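Trisow Laundry and Mending: Frequently Asked Questions

Last updated Aug 15, 2024

Please read through these before ringing the shop. Most of what we get asked at the counter is answered on this page.

Where are you?

We are on the main street in Fusville, next door to the Provia bakery. There is a loading bay at the back where you can stop while you unload. Come in by the side door if you have heavy bags, as the front step is steep.

When are you open?

Monday to Friday from eight until six, and Saturday mornings until noon. We are closed on Sundays and bank holidays. The machines are switched off half an hour before closing, so anything handed in after that goes into the next day's work.

Do I need to book?

Not for ordinary washing. Bring it in and we will weigh it and give you a ticket. For duvets, curtains and repairs it is better to ring first, as we only have one large machine and one person who sews.

How long does it take?

A normal service wash is ready in 2 days. Blankets, throws and anything thick can take longer, as we dry them on a low heat and then air them on the racks. Repairs depend on what else is waiting. We will give you a day when you drop them off.

Is there an express service?

Yes, for clothes and bed linen only, if you hand them in before ten. They will be ready the same afternoon and you pay half as much again. We don't offer it on wool, fleece or anything padded.

What do you charge?

Service washes are charged by weight and single large items by the piece. The price list is on the wall by the till and we can read it out to you over the phone. You pay when you collect. We take cash and cards, but no cheques.

Can you wash wool?

If the label says it can be washed, yes. We use a cool wool cycle with a mild liquid and dry it flat. If the label is missing we treat the item as hand wash only, and there is a small extra charge for that. We can't put right wool that has already shrunk. Please don't ask us to stretch it.

My fleece blanket has gone flat and rough. Can anything be done?

Often it can be improved, although it won't feel new again. The usual causes are too much powder and too hot a dryer. Powder that hasn't rinsed out sits at the bottom of the pile and makes it stiff. We wash the blanket once with no powder at all, rinse it twice, spin it gently and brush it by hand while it is still damp. Where the fibres have melted from heat, they will stay hard whatever we do.

If you want to try it at home, wash the blanket on its own at thirty degrees and leave out the fabric softener. Softener coats the fibres and makes them cling together. Shake the blanket hard when it comes out and hang it over two lines so that air can get underneath.
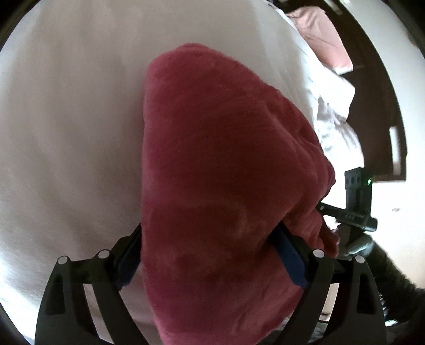 Brush it in one direction only, with a soft clothes brush, and go lightly over the seams. A wire pet brush will pull the pile out. Once it is completely dry, fold it loosely and don't store it under anything heavy.

Will the colour run?

Dark reds, navy and black are the ones to watch. Please tell us if an item is new or has never been washed, and we will put it through alone the first time. You can test it yourself by pressing a damp white cloth against an inside seam for a minute. If colour comes off on the cloth, keep it well away from your other washing.

Can you get rid of bobbles?

Yes. We use an electric shaver on knitwear and a comb on finer things. It is charged by the garment. Bobbles come back with wear, mostly under the arms and where a bag strap rubs.

What repairs do you do?

Hems, zips, buttons, split seams, patches and darning. We also re-edge blankets and turn worn collars. Nam-gil Geum does all the sewing and is in every day except Wednesday, so please bring repairs on another day if you want to talk them over. We don't mend leather, tents or shoes.

Please wash items before bringing them in for repair. If you would like us to wash them first, say so and we will add it to the ticket.

Do you collect and deliver?

Within Fusville only, on Tuesdays and Fridays. Put your name and phone number inside the bag as well as on the outside. If you are not in when we call, the bag comes back to the shop and we will ring you.

I have allergies. Can you use a different detergent?

Yes, ask for the unscented one. It costs the same. You can also bring your own, in its original bottle. The machines are run empty on a hot rinse before each unscented load, but we can't promise that no trace of anything else is left.

What happens if something is lost or damaged?

Tell us within 7 days of collecting and bring the ticket with you. If the fault is ours we will repair the item or pay what it is worth, taking its age into account. We can't accept responsibility for things left in pockets. Anything we find goes in an envelope stapled to your ticket.

I used to go to Rastogi Cleaners. Is this the same business?

It is the same building. Rastogi had it until 2000, when we took over the lease. Some people still use the old name and letters still come for them. We have none of their old tickets or uncollected items.

How long will you keep my things?

Three months. We ring twice in that time, so please let us know if your number changes. After that, anything usable goes to the charity shop.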